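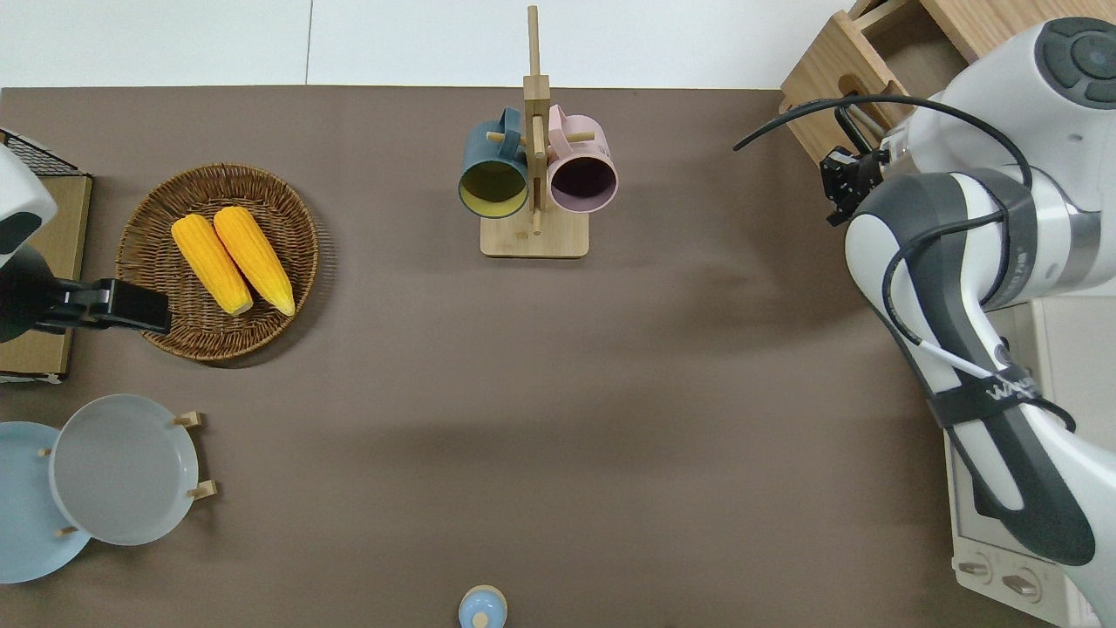 Usha Rodrigues wrote in to ask why her kitchen table still feels tacky an hour after she's wiped it, even when she uses the good spray. More than one of you has asked me the same thing, so let's talk tables and counters this month!

Nine times out of ten it's the spray itself. We all use too much (me included, for years) and what doesn't get wiped up dries into a film, and the film grabs crumbs and fingerprints, so out comes the spray again. I've gone back to plain dish soap. Put 2 drops in a bowl of warm water, wring the cloth out until it hardly drips, wipe, then go over everything a second time with clean water. Dry it with an old tea towel. The drying is the part I used to skip.

If you've got years of film to get through, do the soap wash twice and leave five minutes between rounds. Try a hidden spot first if your table has an oiled or waxed finish — soap can dull those, and vinegar is worse. Keep vinegar well away from marble too.

For sticky rings left by syrup or honey, lay a warm damp cloth over the spot and go make your coffee. By the time you're back it should lift with a fingernail or an old plastic card. Please don't go at it with the green side of the sponge. I did that to my mother's table one December and I still hear about it.

The other half of the job is having less stuff standing around. Anything I use every day gets to stay out, and the rest goes in a cupboard. Mugs were my big problem, because they spread! Hanging them up got me back a whole strip of counter, and it's so much quicker to wipe around one base than a crowd of cups.

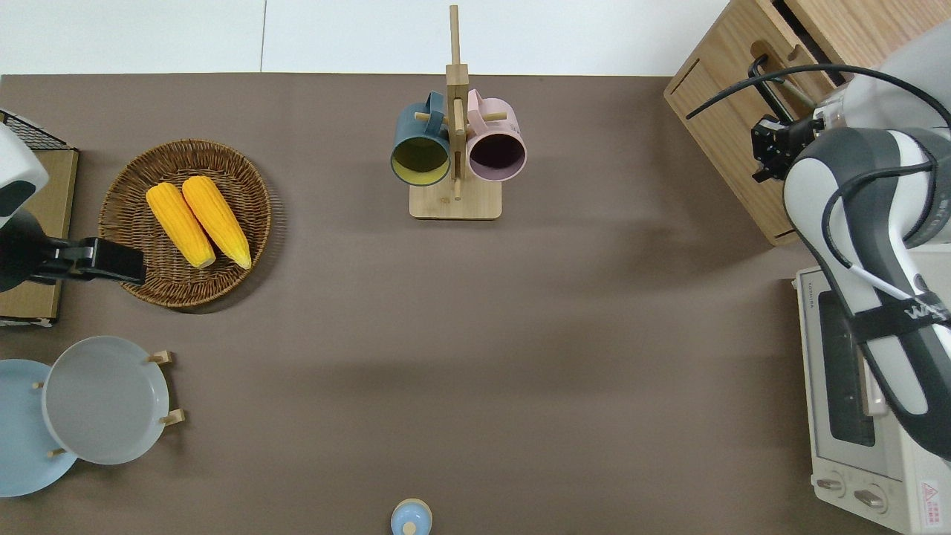
Two mugs on a wooden mug tree, ready for the next pot of coffee.

Last thing, change the cloth. Mine goes in the hot wash every evening with the tea towels, and I skip the fabric softener, which leaves a coating of its own and makes cloths smear.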